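Spent the whole afternoon in the sim kitchen with the two gripper setups, and my eyes are done! Ineke wanted the Soler fingers against the stock ones, same plate, same controller, 100 tries each. The stock ones drop it less, but they're so slow to close (I ate a whole sandwich during one batch). Su-bin thinks it's my friction setting. Maybe. I had it at 8 and she likes 9.
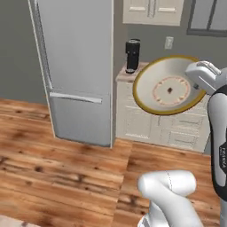 Gralberg, 2/18/20

Plate up, tilted, gold rim and all, with the gripper on the edge of it. I do love that plate, it's way fancier than anything I own. Tomorrow I'm bumping friction to 9 and running 400 overnight, and I have to ask Ubaldo for the other controller before he goes home.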